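**Quienes somos**

Prurkeck empezó en una cocina prestada, con 3 socios y muchas ganas. Hoy damos cursos de conservas y fermentos en Skevness – grupos pequeños, horario de tarde, sin examen. Rhys Partington lleva las clases y contesta el correo (cuando puede).
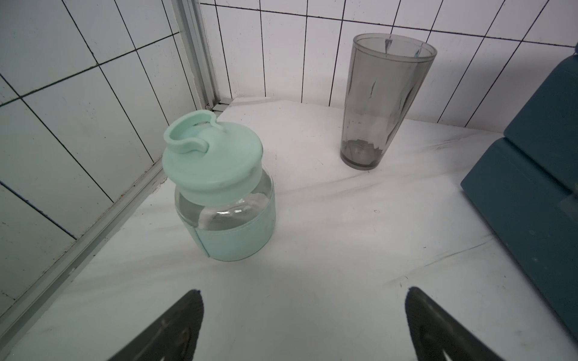
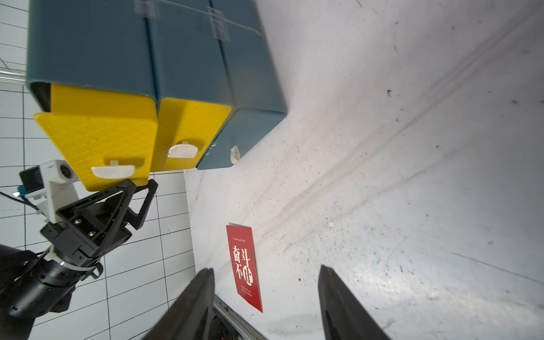
El curso largo, Pomemlow, abre en julio. 400 euros, materiales incluidos. Se puede pagar en dos veces. Tambien vamos a colegios y asociaciones, preguntad precio.

Biblioteca de recetas: 800 fichas, casi todas en papel. Escaneando poco a poco – paciencia. Si buscais una en concreto, escribidnos y os la mandamos.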